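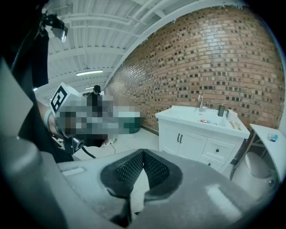

Every November my sister asks me what I want for my birthday, and every November I say the same thing: a machine that cleans the bathroom. She got me a robot vacuum one year. It does a fine job on the hallway and then it parks itself against the bath mat and beeps until I come and rescue it.

So can machines do chores yet? I've been reading way too much on this lately (thank you, long evenings at home) and my answer is... kind of? Floors, yes. Dishes, sure, if you count the dishwasher, and I do, because it's a robot that simply never learned to walk. But picking up the mess around a bathroom sink is a whole other story. Think of what ends up there in my house. Toothbrushes, cups, a soap bottle, candy wrappers my kids swear they know nothing about. Some of it is trash and some of it goes back in the drawer, and one thing is always slippery.

What I find kind of wonderful is how people are trying to teach this stuff. You take a pair of grippers, one in each hand, and you do the chore yourself with them while it gets recorded. Then you do it again. And again! A friend of mine, Eimear McGrath, tried it for an afternoon and told me she had never thought so hard about picking up a toothbrush. She managed 21 rounds before her wrists gave out. I asked how many you'd need before a robot gets the hang of it and she laughed and said 2,000 wouldn't surprise her - and that's for one sink. 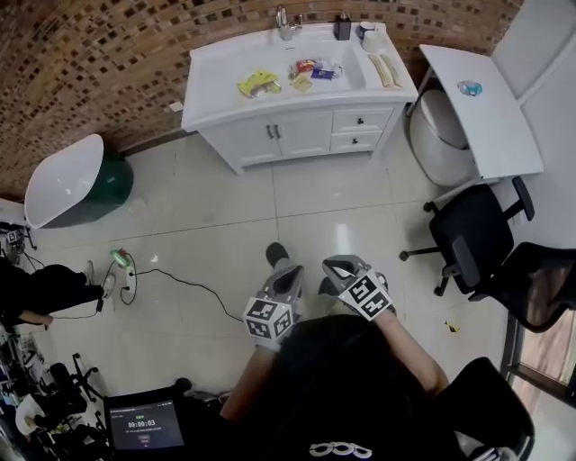
Grippers up, timer at three seconds, and a sink full of bits and pieces waiting.

I tried a low-tech version at home with two pairs of kitchen tongs. The cups were easy. The soap bottle I could just about manage with both hands. A flat little wrapper stuck to the side of the basin beat me completely, and I have had thumbs for my whole life, so I'm feeling a lot more forgiving toward the robots now.

My guess is we'll get a machine that can clear a counter long before we get one that can scrub behind the toilet, and of course that second one is the one I'd pay for. Until then it's me and the yellow gloves, and the vacuum is beeping at the bath mat again, so I'd better go.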